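Open Day FAQ: Handheld Gripper Demonstration, Lovside Lab

When is the demonstration?
Friday, in August. Sessions start on the hour from 10 a.m. The last one starts at 3 p.m.

How long is a session?
45 minutes, including questions. Group size is limited to 17.

What is shown?
Operators pick up and place small objects on a table using a handheld gripper. The gripper records each motion. The recordings are later used to train the arm at our Hirkham site. The arm itself is not part of the visit.

Can visitors try the gripper?
Yes, one person at a time, after a short briefing by Baldur Gunnlaugsson. Minimum age is 10.

How many recordings does one task need?
The current sorting task uses 2,000. The earlier Camacho task used 455 and was less reliable with round objects.

Are visitors recorded?
The gripper camera records while it is switched on. Faces are blurred before files are stored. Tell the staff at the door if you prefer to stand outside the work area.

Is there anything to watch for in the room?
Cables run across the floor near the table. Do not step over them with a headset on. Leave large bags at the Ultside entrance.

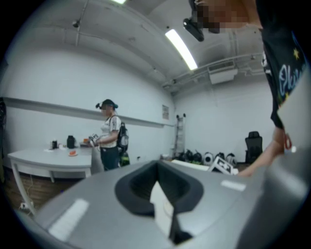
Is parking available?
Yes, behind the Ultside entrance. Spaces cannot be reserved.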